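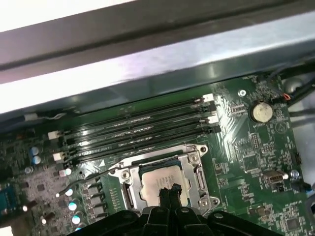

Climonar Desktop Renewal
Progress report to Drosico, second half of the grant
Dec 21, 2025

Dear friends at Drosico,

First of all, thank you for your patience with this one. We had meant to get it to you before the last delivery came in, and then the last delivery came in early and took over the hallway, the bench and a good part of everybody's good humour, so here we are. The news is mostly very good, and where it isn't I've tried to say so plainly.

When you took us on we had agreed to receive 294 retired office desktops through the Hitano depot and to get as many of them as we could back into working order for households and study rooms in the Hoani district. All 294 have now arrived. Of those, 239 have been through the whole process and gone out the door, 40 have been stripped for parts, and the rest are still on the shelves waiting for one thing or another (power supplies, mainly, and I'll come to those).

The work at the bench

The biggest change since our March report is the order in which we do things. We used to open a case, blow it out, switch it on and hope. Now every tower is laid on its side and the memory comes out first, all of it, before anybody looks at anything else. The sticks go into a tray, get tested on their own and are matched up into pairs again later on, so they don't necessarily go home to the board they came from. It felt fussy to begin with, but we've had far fewer mystery crashes at the testing stage, and I don't think anyone here would go back.

After that the cooler comes off and we look at the processor. These machines have spent years under desks, and the paste between the chip and the cooler has usually had enough. Some of it is still a bit greasy, and a lot of it has gone pale and chalky and needs a proper soak with isopropyl and a lint-free cloth, then another go with a fresh cloth. We do this with the chip still clamped in its socket wherever we can. The pins underneath are as fine as hair and we lost two boards early on by being in a hurry with the lever - a sad afternoon, that one, and an expensive lesson for a small workshop. 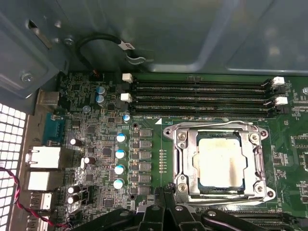
The capacitors near the socket get a good look while everything is exposed. We're checking for domed tops, crusty bits around the base, any brown staining on the board, and if we find them the board goes straight to the parts pile. You may remember we'd talked in the application about replacing bad capacitors ourselves. We did try! It can be done, but each board was eating up most of a morning, and with so many sound ones coming through it made more sense to put the hours elsewhere. I'd like your blessing to move the small amount set aside for soldering supplies across to thermal paste and cleaning cloths, which we go through at a tremendous rate.

Cases are wiped down inside as well as out, and loose front panel leads are tucked back and clipped so they don't end up in a fan. Old cable tags stay on if they're still readable, as they save a lot of squinting at tiny print on the board.

What has been harder

Power supplies have been our headache. A good many were noisy, and a few failed the load test outright, and the replacement units we'd priced in the original budget went up before we'd placed the order. We've bought 12 so far and would like to buy more in the new year out of what we saved on freight. The figures are in the attached budget sheet, with the freight line shown separately as you asked.

Storage is the other one. The room is cool and dry, and we're very fond of it, but it was never meant to hold this many towers at once. The Hitano depot has offered to hold back any future loads until we give them a ring, and we've gratefully said yes.

What comes next

Over the next stretch we'll finish the machines still on the shelves, beginning with those that only need memory and a clean, as they're the quickest to get to people. We also want to write up our bench notes properly. At the moment they live on several sheets of cardboard taped above the sink, in at least four different colours of texta, and the Hoani library has asked for a copy for its own repair days.

A final account will follow once the power supply order has been settled. If you'd like to come by before then, the kettle is always on and there's usually a case open on the bench.

With warm thanks from all of us,
The Climonar workshop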